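3.2 Timing the day: what couples plan and what the light allows

I came to this part of the study with a bias, and I'd better own up to it. I've photographed weddings for long enough to have strong feelings about timetables, and most of those feelings involve wanting another half hour for the group shots. So when I sat down with the planning sheets I tried very hard to read them as a researcher and keep the grumbling photographer out of it (with mixed success, as you'll see!).

The sheets came from two venues, Stuter and Drudgate. Stuter is a converted mill with a walled garden, and Drudgate is a farm with a big field, a marquee and one very long track down to the road. Both ask couples to fill in the same kind of form a few weeks ahead, saying when they'd like the ceremony, the drinks, the meal, the speeches and the first dance. I had 95 of these forms to work with, and for each one I also had the time stamps from the finished gallery, so I could set the plan next to the day as it was photographed.

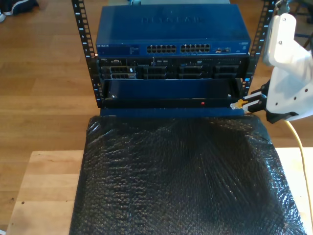 Drudgate, July

My field notes from the summer are a bit of a scrawl, so I've tidied them up here. Ceremonies mostly began close to the time on the form. The slipping came later, and it came in the drinks. People hug each other, somebody's aunt wants a picture with everybody, and the walk over from the barn takes far longer in heels on grass than anyone writes down. By the time the guests were being called in to eat, the portrait slot had usually been squeezed from one side by the hugging and from the other by the kitchen.

I had expected Stuter to do better, what with the garden being right outside the door, but the gap was there too. It just turned up in a different place. At Stuter the group photographs ran over, and I think the steps are to blame. They look so lovely that every family wants the full set on them, then the cousins see it happening and want theirs as well. I've stood at the bottom of those steps with a list in my hand and watched it get longer.

For the coding I kept things simple. Each gallery was split into getting ready, ceremony, groups, couple portraits, meal and evening, and I noted the first and last time stamp in each part. The fiddliest bit was deciding where groups stop and portraits start, as plenty of couples wander off for a few minutes and then get pulled back for a photo with Grandad. I counted those as groups. Another person might well sort them the other way, and I wouldn't argue much.
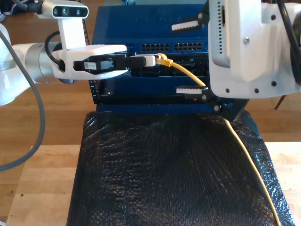

Figure 2. Fitting a cable at the blue switch.

Then there's the matter of light, and I'm afraid I could go on about light all day. Couples tend to choose the portrait slot by what's happening around it (after the drinks, before the food) and hardly ever by where the sun will be. In high summer that puts them outside in the harshest part of the afternoon, squinting. On the forms where someone had written in a second, later slot, the galleries were noticeably softer and calmer to look through. I do realise that's my eye talking. I went through all the portraits twice, months apart, and my view of which ones I liked hardly shifted, but I'd still love somebody with a different taste to have a go.

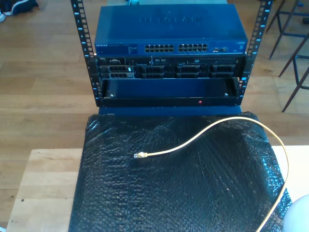

The later slot has its own troubles, mind. It tends to land in the speeches, and no photographer wants to be the one who drags a bride out halfway through her dad's toast. At Drudgate the best of the evening light falls on the far hedge, so there's the walk again, and by then the shoes have often come off. A few couples went anyway, in wellies, and those are some of my favourite pictures in the whole collection.

I asked couples afterwards which part of the day they'd have made longer, and I left the box open so they could write what they liked. Drinks came up a great deal. So did the quiet bit straight after the ceremony, which hardly any form had given a line of its own. I've added that line to the form I use now, and the next section looks at what people wrote in it.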